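Reading a success rate: notes for week 5

Module: Learning-based manipulation
Notes by Dolores Quintanilla. Read these before Friday and bring the Pirkik paper with you.

1. Where we had got to

Last week we went through imitation learning as it is usually presented. A person drives the arms, the arms record joint positions and camera views, and a network is trained to produce the next short run of actions from what the cameras see. I said then that the method is sound enough and the reporting often isn't. This week is about the reporting.

The Pirkik paper claims a policy that "sorts deformable linear objects", meaning string, wire, cord and anything else long and floppy. It was trained on 517 demonstrations and tested on 393 trials. The abstract gives one success figure. I would like you to stop caring about that figure until you can answer the questions in section 3.

2. The task

Sorting wire by colour into bins sounds dull. It is a fair test all the same, for reasons that have little to do with colour. A wire has no fixed shape, so there is no single pose to estimate. A parallel gripper that closes on one strand may lift five, or drag a whole tangle over the rim. Two arms help, but they also get in each other's way, and they block each other's cameras.

Two arms on a front rail, bins in the middle, and one view from a gripper:
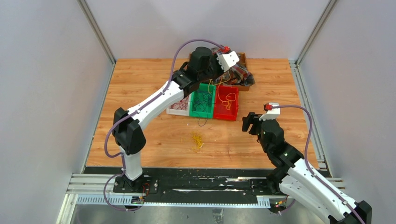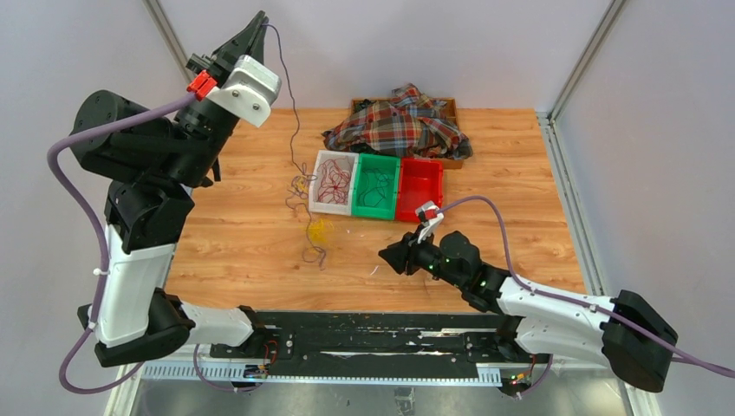
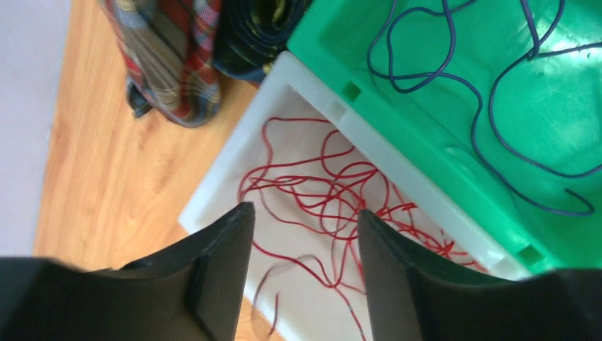
Now go back to the word "sorts". In the Pirkik paper a trial counts as a success if the target strand is inside the correct bin when the time limit runs out. Nothing is said about strands left hanging over the side. Nothing is said about strands of another colour pulled in along with the target. You could score very well on this measure and leave a mess that any technician would have to redo by hand.

3. Questions to put to any result of this kind

Who decided that a trial had worked? If the person who trained the policy also scored it, from memory or by glancing at the table, treat the number as an opinion. The Lakatos group had two people score recordings separately and published the cases where they disagreed. Those cases are the most useful page in their report.

What was the starting state? "Random placement" usually means a person dropped the wire where it felt natural to drop it. That same person probably did the dropping for the demonstrations. The policy is then being tested on one person's habits.

How were the 393 trials shared out? Here it gets awkward. Only 104 of them used wire that had not appeared in training. The rest used the same pieces, which had been handled so often that they may have taken on a set. I can't tell from the paper whether that matters. Neither can the authors, as they didn't split the result.

What happened after a failed grasp? Some policies try again, and some sit and twitch over the same spot until the time limit. Both can be scored as one failure, but only the first is worth building on. Look for a count of retries. Flerari give one; Pirkik don't.

Was anything else changed at the same time? The paper compares its policy with an older baseline, but the baseline was run without the wrist cameras. The gain might come from the training method or it might come from having a closer view. My guess is the view - but it is a guess, and the experiment that would settle it is cheap and missing.

4. A small piece of arithmetic

Suppose a policy succeeds on 80 per cent of 104 trials. The usual 95 per cent interval runs from a little over 70 to a little under 90. Two methods whose scores differ by four points on a set that size have not been shown to differ. People will still put the higher one in bold type.

That interval also assumes the trials are independent. They rarely are. If the table isn't fully reset, a bad trial leaves a worse tangle for the next one, and failures come in clumps.

5. For Friday

Write one page on the Tilldale replication, which used the same code and got a much lower score. The Pirkik authors blame lighting. Say what evidence would convince you of that, and what evidence would make you drop it. Do not tell me that more data is needed unless you can say which data.

Section 4 of the replication has a mislabelled axis on its second plot - the units are seconds.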